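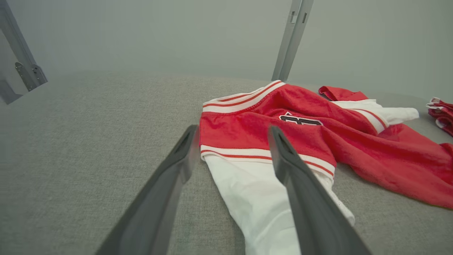

Attachment 1: wrist cam, both fingers on the red and white jacket, gray fabric surface

Ticket: finger replacement / second gripper set, cell 2
Opened: 11 Feb 2020
Status: waiting on purchasing
Priority: medium (was low)
Vendor: Gondent
Site: Brorport

Problem
Need a decision on fingers before the May budget closes. Current long tapered set is the only one we own. No spares on the shelf. If one goes we are down until Gondent ships, and the lead time on the last quote was 31 days.

Type of work, see attachment. Soft fuzzy body, smooth white sleeves, ribbed bands with stripes, patch folded into the fabric. Everything bunched up. This is what the cell gets now, the flat towels moved to the Ankrah line and are not coming back. So please don't size the purchase off the old towel numbers.

Log

Entry 1
Asked Gondent for price on one finger pair, same length. Came back with a full gripper instead, 3,000 each. Asked again for fingers only. Also asked if the blunt tip comes in a softer version. No answer on the tip.

Entry 2
Ran 30 picks on jackets with the current set. Misses were mostly on the sleeves — slick fabric slides out when the grip lands on sleeve only. Picks on the red body or a ribbed band went better. Did not change force or speed between picks. Not enough runs to put in a purchase request, I know.

Entry 3
Purchasing wants to know why not buy the Marnitz gripper, it is cheaper. Checked. Different flange, needs an adapter plate, and the camera mount has to be redone. Adapter not in their quote. Cable not in their quote either. Asked for a new quote with both in it.

Entry 4
Gondent replied. Fingers only is OK, minimum order is two pairs. Soft tip pads sold separately, pack of 100, no smaller pack. That is way more then we need but Ankrah could take half, same tip size over there. Need their cost center before I can split it.

Entry 5
Repeat of the 30 picks, same jackets, this time with grip tape on the tips as a stand in for pads. Fewer sleeve misses. Tape started peeling before the end so don't read too much into it. Taking it off tonight, do not leave tape on for production.

Entry 6
Marnitz quote still not here. Not going to hold the finger order for it. Second gripper can be its own request.

Where it stands
Order now: two finger pairs, one pack of pads.
Hold for May: complete second gripper, Gondent or Marnitz, whichever quote is complete by then.
Not asking for: new camera, new frame, new table surface. Somebody put those on the sheet, pls remove.

Open items
- Ankrah cost center for the pads
- Marnitz requote w/ adapter and cable
- confirm shipping is in the Gondent price, line is blank on page 2
- retest with real pads when they arive, same jackets, keep the set bagged and out of the general bin

Changed priority to medium after entry 4. Leaving ticket open until the PO number is in here.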